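Home Talks Notes Linen Care Contact

Folding the Big Stuff - speaker notes
Nedwood evening talk, Feb 27, 2018

Start before they've all sat down. Ask who has a cupboard at home where the bedding gets shoved in and the door gets leaned on. Put my own hand up!

OPENING (keep it short)

I love this subject and I'm not going to hide it. Bedding is the biggest cloth most of us ever handle, and we mostly handle it alone, tired, at the end of laundry day. Tonight is about the bed as a work surface. You already own it, it's the right height (nearly), and it's bigger than any table in the house.

Mention the January talk at Fadberg, where we ran out of time on fitted sheets. Promise to get to them this time. Then get to them.

PART ONE - THE HEAP

Everything starts as a heap. People want to grab the middle and shake, and I get it, shaking is fun, but you lose the corners that way and end up going around the thing twice. Go looking for one corner first. Lift it up so it stands clear of the rest, then run your hand down the edge until you meet the next one.

Busy prints are harder than plain ones, by the way, and I think that's wonderful. With a big swirly floral your eye follows the flowers and skips right over the hem. So trust your fingers. Feel for the double thickness.

(Picture up now. Leave it up while I talk about corners.)
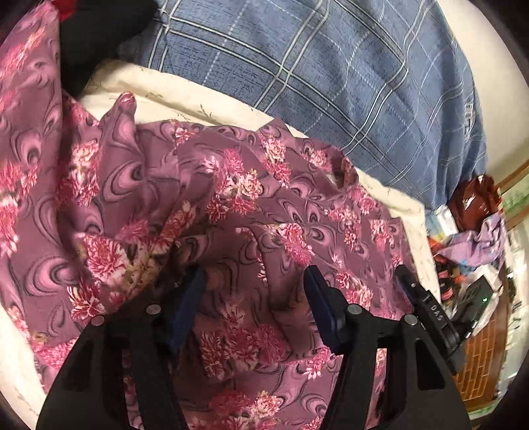 Slide 6: Floral cloth in a heap on a cream sheet, one corner up.

Let them look for a moment. Ask where they would go next. There will be two camps, the corner people and the long crease people, and both can be made to work. My own pick is the corner, every time. Point out how well a dark print shows up against a pale sheet - if you're folding on a bed, put the plain light one down first and leave it there till last.

PART TWO - ON THE BED

Demo with the Phetsri cotton throw. It's 145 cm wide and behaves itself beautifully. Fold in half, smooth from the center out with flat hands, fold again. Talk while smoothing. Don't rush this bit, it's the nicest part of the whole evening and people like to watch a wrinkle go.

Then the Pelon one, which is slippery and won't behave. Good! Let it slide. Show how to pin the first edge under your forearm while the other hand brings the far side over.

PART THREE - FITTED SHEETS

Corners into corners, elastic side up, down on the bed, fold the messy edge in. Do it twice, second time slowly. If somebody wants to come up and try, give them the spare. Handouts: 50 printed, on the chair by the door.

QUESTIONS

Likely ones: ironing (I don't), lavender bags (sure, if you like the smell), and how to store sets together (inside one of their own pillowcases).

Pack up the Phetsri throw first so it doesn't get left behind again.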